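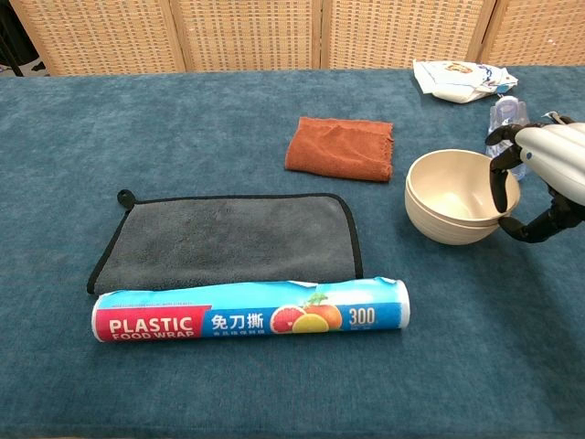
The bus from Pemard stopped at the bridge at ten past four, and Lyle Pettigrew was the only one who got off. He had one suitcase and a paper bag with pears in it. It was July and the road was white with dust.

Spyros Stojanovska was waiting in the doorway of the house. He was smaller than Lyle remembered, or the door was bigger. They shook hands, and then Spyros took the pears and looked into the bag.

"From the station?" he said.

"From the station."

"They cheat you there. Come in."

The house had belonged to Lyle's aunt, and for 33 years Spyros had been her lodger upstairs. Now there was a buyer, a dentist from Ositz, and everything had to be out in 3 days. Lyle had imagined that he would find rooms full of boxes, and a tired old man sitting between them. Instead he found the table in the front room laid with the blue cloth, the one with the soft surface that he used to stroke with one finger when he was a boy, first in one direction so that it became light, then in the other so that it became dark. His aunt had always slapped his hand away. A guest, she said, should not see the marks of fingers.

Behind the table stood the woven screen. He knew this too. When he was six he had looked at the dinner guests through its little holes, one eye at a time, until the doctor's wife saw him and screamed.

"You didn't pack anything," said Lyle.

"I packed the kitchen. Then I stopped." Spyros pulled out a chair. "I put on the table what I did not know where to put."

A small orange towel was lying there, folded, with one side a little frayed. In front of it was a dark grey cloth with a black edge and a loop for hanging. There was a roll of plastic wrap too. Lyle looked at these things for a while and tried to understand why a man should not know where to put a towel.

"That one she used for the windows," said Spyros, and he pointed at the grey cloth. "I bought it for her in Bunik. She said it was too good for windows, and then she used it for nothing else. The orange one was by the sink. I washed it after the funeral. I should not have washed it, maybe."

Lyle picked up the orange towel. He held it near his face, but it smelled only of soap. He folded it again, not as well as before, and one corner stayed under.

"And the plastic?"

"The plastic is for the glasses. So they don't break on the way."

"Which glasses?"

"Hers. You take them, no?"

Lyle lived in two rooms above a shop that sold bicycle parts. He had four glasses and he had never needed a fifth. He thought about the long journey, the change of train at night, and the suitcase on his knees.

"Yes," he said. "I take them."

They began with the tall ones. Spyros wrapped and Lyle held the roll, and it was slow work, for the plastic stuck to itself and to their fingers. Outside a woman called a dog, again and again, with no anger in her voice. At some point Spyros told him about the winter when the pipes froze and the two of them, he and the aunt, melted snow on the stove and played cards for matches. She had won over 200 matches and she made him pay every one.

"Nedeljković will give me a room," he said then, although Lyle hadn't asked. "Behind the bakery. It is warm, there is a window. But the room is small. The screen does not go in."

"And the table?"

"The dentist wants the table. He offered me 35 for the screen also."

"Did you say yes?"

Spyros cut the plastic with his teeth. He turned the glass in his hands and looked for a place that was not yet covered.

"I said that I must ask the nephew."

Lyle put down the roll. He passed his hand over the blue cloth, slowly, the wrong way, and a dark stripe stayed where his fingers had been. He waited, but no one slapped him.

"How heavy is it?" he asked. "If two people carry it to the bus?"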